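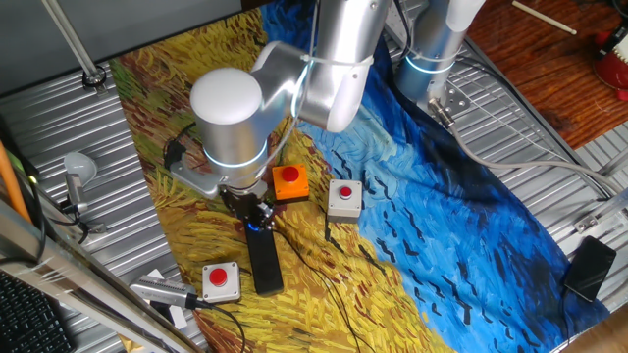

2 min read

Pastumero: three push buttons on a patterned mat
Project report, Embla Isaksson
Dec 9, 2023

Background

The Pastumero project is a set of push-button boxes that can be put down anywhere on a table and used as inputs for simple games and timing tasks. My part was the boxes, the wiring and the surface they stand on. The counting program, Zirance, was already written by last year's group and I only changed the settings file.

The starting point was a complaint in last year's report. Their buttons were fixed to a board in a straight row, so every task ended up as left, middle, right. I wanted buttons that could be moved between tasks without taking anything apart.

The boxes

There are three boxes, all square, each with one red button on top. One box is orange and the other two are a greyish white. I kept the buttons red on all of them so that the box colour is the only thing that tells the user which one is the target. In the task sheets the orange box is always called A. The two pale ones are B and C, and they can be swapped.

The button on A is domed and bigger than the one on B. This was not in the plan. The order from Solberg came in two deliveries, and the second had a different size in it. I asked whether to send it back and was told to carry on and write down the difference. Anyone repeating the tasks should keep A in the target role, or else fit matching buttons first.

Each box has its own thin black wires. I first tried a shared lead running from box to box, but then moving one box dragged the next one along. With separate wires the boxes can be moved one at a time. The drawback is that there is more wire lying across the mat. I lead it all towards the near edge of the table, which keeps the back half clear.

The mat

The table has a ridged metal top. Boxes put straight on to the ridges rocked when pressed near a corner, and they slid along the grooves. I needed something on top that was flat enough to stand a box on and could be rolled up afterwards.

I tried a plain grey cloth first. It stopped the sliding, but it made every layout look the same, and people could not say afterwards where a box had been. The present mat is fabric printed with a painting of a wheat field, yellow and ochre on the left and deep blue with small black birds on the right. It was chosen from what was in the cupboard. It works well as a map. "B on the line between yellow and blue" is easier to follow than a measurement, and the layout sheets are now written that way.

The standard layout is:
A to the right of the middle, clear of the edge.
B further right, where the yellow meets the blue.
C in the lower left, on the yellow.

The pattern is busy, and this has a cost. The orange box stands out less against ochre than it did on the grey cloth. On the blue side it is very easy to see. I did not test this properly and would do so if I had another month.

Testing

The target was 3,000 presses on each box, logged in Zirance. A and C reached it with no missed signals. B stopped registering at 1,896. The fault was a joint inside the box that I had soldered in October, when I was still learning, and the wire had worked loose from it. I resoldered the joint, set the count back to zero and ran B again to the full number.

There were 9 double counts in total across the three boxes. All of them were on C. I lengthened the delay in the settings file and have not seen one afterwards, but the run after the change was short.

Problems left over

The mat creases if it is folded. Roll it, printed side out, and leave it flat on the table for a while before placing the boxes.

The wires are not labelled. At the moment the only way to tell B from C is to press one and look at the screen. Tape flags would solve it, and I have left a roll in the Pedis drawer with the spare buttons.

The boxes have nothing on the underside to grip the cloth. A hard press from the side still moves them a little. Small rubber feet are on the order list for next term, along with a second domed button for B.

Files

The wiring sketch, the layout sheets and both log files are in the Pastumero folder. The log for B is in two parts, before and after the repair, and the first part should not be used in any totals.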